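공유 공방 기반 양팔 로봇의 주방 서랍 조작 환경 구축
학생 프로젝트 결과 보고서

제출일: 8/31/19
작성: Ho-yin Huang
과제명: Paletti (주방 수납장 열기 시뮬레이션 및 손잡이 시제품 제작)
작업 장소: Herkine 공유 공방, 개인 작업실

1. 과제 개요

본 과제는 양팔 로봇이 주방 수납장의 손잡이에 접근하여 문과 서랍을 여는 동작을 시뮬레이션에서 준비하고, 같은 치수의 손잡이 시험대를 공방에서 직접 만드는 것을 목표로 하였다. 실제 로봇은 학과 공용 장비라 학기 중 사용 시간이 제한되어 있다. 따라서 접근 자세와 카메라 배치는 시뮬레이션에서 먼저 정하고, 손으로 만져 보아야 하는 부분만 공방에서 제작하기로 하였다.

시뮬레이션 쪽 작업은 집에 있는 컴퓨터에서 진행하였고, 목재 절단과 손잡이 고정은 Herkine에서 진행하였다. 공방 이용은 8회로 신청하였으며 모두 사용하였다. 예산은 학과 지원금 범위 안에서 집행하였고, 목재와 나사 외에 새로 구입한 것은 손잡이용 봉 두 종류뿐이다.

2. 시뮬레이션 환경

주방 장면은 공개 모델을 바탕으로 하여 수납장 배치와 표면 재질만 바꾸었다. 재질은 실행할 때마다 다르게 지정할 수 있도록 설정 파일로 분리하였다. 같은 수납장이라도 색과 무늬가 바뀌었을 때 접근 동작이 유지되는지 확인하려는 목적이다. 이 보고서에 실은 화면은 모두 어두운 격자무늬 재질을 포함한 설정에서 나온 것이다.

설정 파일의 이름은 Irkano로 하였다. 파일에는 벽, 바닥, 문, 서랍, 상판의 재질이 각각 한 줄씩 들어가며, 빈칸으로 두면 기본 재질이 적용된다. 처음에는 재질을 코드 안에 직접 써 넣었는데, 조합을 바꿀 때마다 프로그램 전체를 다시 실행해야 했다. 파일로 분리한 뒤에는 장면만 다시 불러오면 된다.

3. 카메라 배치

3.1 손목 카메라

손목 카메라는 그리퍼 본체 뒤쪽에서 손가락 방향을 보도록 두었다. 조건은 두 가지였다. 첫째, 양쪽 손가락 끝이 모두 보여야 한다. 둘째, 손가락 사이로 대상이 보여야 한다. 첫 배치에서는 본체가 시야를 지나치게 많이 가려 손가락 끝만 겨우 보였다. 카메라를 위로 옮기고 각도를 숙인 뒤 두 조건을 만족하였다. 손가락 안쪽 면이 바깥 면보다 밝게 나와서 어두운 배경에서도 벌어진 정도를 눈으로 읽을 수 있다.

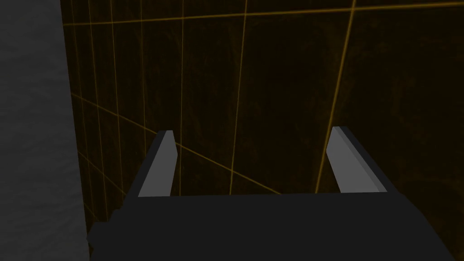

3.2 상부 카메라

상부 카메라는 로봇 몸체 위에서 양팔과 수납장을 함께 내려다본다. 손목 카메라만으로는 그리퍼가 수납장의 어느 쪽에 있는지 판단하기 어렵다. 문 가까이 접근하면 시야 대부분이 문과 옆판으로 채워지기 때문이다. 두 카메라의 화면을 나란히 놓고 조작하는 방식으로 정하였고, 조작 화면의 배치는 왼쪽에 상부, 오른쪽에 손목 순으로 고정하였다.

4. 접근 동작

4.1 동작 순서

접근 동작은 다음 순서로 구성하였다.

대기 자세에서 사용할 팔을 선택한다.
선택한 팔을 수납장 앞면 가까이로 보낸다.
그리퍼를 벌린 상태에서 손잡이 방향을 맞춘다.
손잡이 쪽으로 천천히 전진한다.
손가락을 닫고 당긴다.

손잡이가 가로로 놓인 경우에는 손목을 90도 돌려야 두 손가락이 손잡이의 위아래로 들어간다. 초기 버전에서는 이 회전을 전진과 동시에 수행하였는데, 회전이 끝나기 전에 손가락이 문 앞면에 닿는 일이 잦았다. 회전을 먼저 끝내고 전진하도록 순서를 나눈 뒤에는 같은 문제가 나타나지 않았다.

4.2 손잡이 주변의 시야

문 손잡이는 가는 봉의 양 끝을 짧은 기둥으로 띄운 형태이다. 봉과 문 사이의 틈이 좁아 손가락이 비스듬히 들어가면 기둥에 걸린다. 손목 카메라에서 손잡이와 오른쪽 손가락의 위치 관계를 확인할 수 있는 거리를 찾는 데 가장 많은 시간을 썼다.

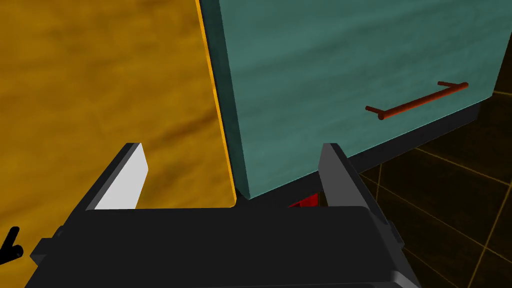 그림 2. 청록색 문에 접근한 손목 카메라 화면. 손잡이는 오른쪽 손가락의 오른쪽 위에 있다.

이 거리에서는 문의 아래쪽 모서리가 벌어진 손가락 사이로 보인다. 조작할 때는 이 모서리를 기준으로 좌우를 맞추었다. 손잡이 자체를 기준으로 삼으면 봉이 가늘어 화면상 위치를 읽기 어려웠다. 문 색과 옆판 색이 뚜렷하게 다른 조합에서는 경계를 찾기 쉬웠고, 비슷한 갈색끼리 짝지은 조합에서는 매번 시간이 더 걸렸다.

4.3 양팔의 역할

한쪽 팔만 쓰는 동작이므로 나머지 팔은 작업을 방해하지 않는 위치에 두어야 한다. 왼팔을 몸 가까이 접어 두는 방안과 위로 들어 두는 방안을 비교하였다. 접어 두면 몸체를 돌릴 때 오른팔과 간섭이 생겼다. 들어 두는 쪽은 상부 카메라 시야를 일부 차지하지만 간섭이 없어 이 방안을 채택하였다.

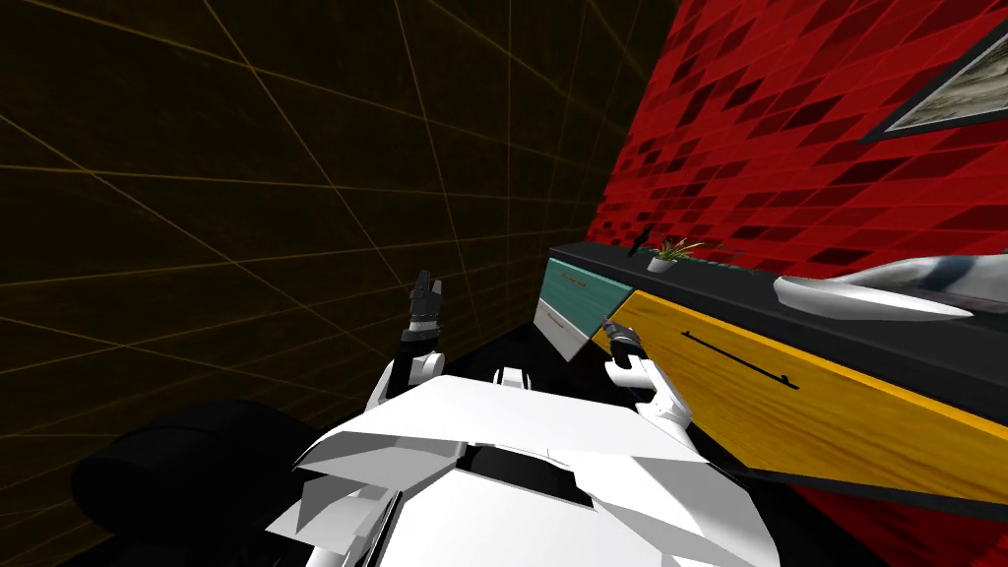
그림 3. 상부 카메라 화면. 왼쪽 그리퍼는 상판보다 높이 있고, 오른쪽 그리퍼는 수납장 앞면 가까이에 있다.

상판 위의 화분과 접시 모양 물체는 장면에 원래 포함된 것을 그대로 두었다. 오른팔의 경로를 상판보다 낮게 잡았으므로 물체를 피하는 동작은 따로 넣지 않았다. 상판 위 물건을 집는 작업으로 확장하려면 경로를 다시 짜야 한다.

5. 손잡이 시험대 제작

시험대는 합판 앞판 한 장에 손잡이를 바꾸어 달 수 있게 만든 것이다. 앞판의 폭은 400mm로 하였고, 뒤에 각목을 대어 책상 모서리에 클램프로 고정한다. 손잡이 구멍은 6mm 드릴로 뚫었다. 첫 번째 앞판은 구멍을 뒤에서 앞으로 뚫다가 표면이 뜯겨 버렸고, 두 번째 앞판은 받침목을 대고 앞에서 뚫어 깨끗하게 나왔다.

손잡이는 밝은 금속 봉과 검게 칠한 봉을 준비하였다. 칠은 분무식으로 두 번 올렸으며, 첫 번째 칠이 덜 마른 상태에서 만져 지문이 남은 부분은 사포로 갈고 다시 칠하였다. 당기는 힘을 재기 위해 앞판 뒤에 용수철저울을 걸 고리를 달았으나 고리의 위치가 중심에서 벗어나 있어 측정값이 일정하지 않았다. 이번 보고서에는 힘 측정 결과를 싣지 않는다.

그리퍼 손가락 모형은 Lai라는 이름으로 따로 제작하였다. 나무를 깎아 만든 두 개의 쐐기이며, 손에 쥐고 손잡이 뒤로 넣어 보면서 틈의 여유를 확인하는 용도이다. 기둥 높이가 낮은 손잡이에서는 쐐기가 끝까지 들어가지 않았다. 이 결과를 반영하여 시뮬레이션에서도 전진 거리를 줄였다.

6. 문제점과 수정 사항

어두운 재질 조합에서는 상부 카메라로 바닥과의 거리를 가늠하기 어려웠다. 조명을 밝게 하면 흰색 몸체 패널이 하얗게 날아가는 문제가 있어 조명은 그대로 두고, 조작 화면에 그리퍼 높이를 숫자로 표시하였다.

그리퍼가 문에 닿았는지는 화면만으로 판단하지 않기로 하였다. 상부 카메라에서는 그리퍼가 앞면에 가까이 있을 때 접촉 여부가 잘 구분되지 않는다. 시뮬레이터의 접촉 신호를 읽어 조작 화면 아래에 표시하도록 수정하였다.

재질 파일에 오타가 있으면 오류 없이 기본 재질로 넘어가는 문제도 있었다. 지금은 읽지 못한 줄을 경고로 출력한다.

7. 남은 작업

11월 중간 발표 전까지 시험대 고리의 위치를 옮겨 당기는 힘을 다시 측정한다. 노란 서랍처럼 앞면이 긴 서랍에서 손잡이 중앙이 아닌 지점을 잡았을 때의 동작도 확인할 예정이다. 공용 로봇 사용 신청서는 제출하였으며 일정은 아직 배정되지 않았다.

시험대와 쐐기 모형은 Herkine 보관 선반에 두었고, 재질 파일과 동작 코드는 과제 저장소의 Paletti 폴더에 올려 두었다.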